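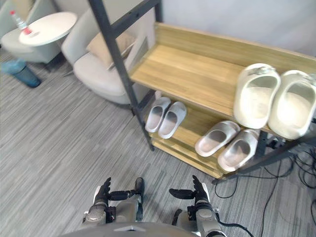 Keeping slides and slippers tidy on a shoe rack in the living room

Posted by Flevesum, May 11, 2020

We don't have an entryway, so the shoe rack lives in the living room next to an armchair. It has wood shelves and a black metal frame. We only keep house shoes on it: light gray slides and a pair of big off-white slippers with closed toes. My problem is that the slides creep around. People kick them off, put them back any old way, and by evening the pairs are mixed up. The slippers are so thick that they hide what is on the shelf under them. The rack stands on carpet and also wobbles a little. Is there a better way to set this up? I don't want to buy a closed cabinet.

Lachance
455 posts

Put the slippers on the bottom and the slides on top. Slides are flat, so you can see every pair at once, and it takes a second to straighten them. Check the height between the shelves before you do it. Mine has a gap that is too low for clogs, and I had to take out a shelf.

For the pairs, I put a small dot of paint under the arch, a different color for each person. Ours has been on since September and has not rubbed off. Marker did not last on that kind of molded sole.

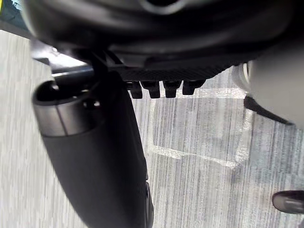
As for the wobble, carpet is usually the cause. Empty the rack, turn it on its side and tighten all the bolts, then stand it up and press on each corner. If one leg still lifts, put a furniture pad under it. I used 4 felt pads, one per leg, and trimmed them to fit. Don't tighten one side all the way before starting the other or the frame can end up crooked.

Rilldale
40 posts

Get a tray.

Jesemis
800 posts

Same setup here, no hallway. I gave each person a fixed spot, toes to the wall. The kids needed a week to get used to it. If the shelf is slick, cut a strip of rubber drawer liner to the length of the shelf and lay the slides on that. They stay put much better, and the liner can be rinsed in the sink. I would leave the slippers on top if the person who wears them has trouble bending down.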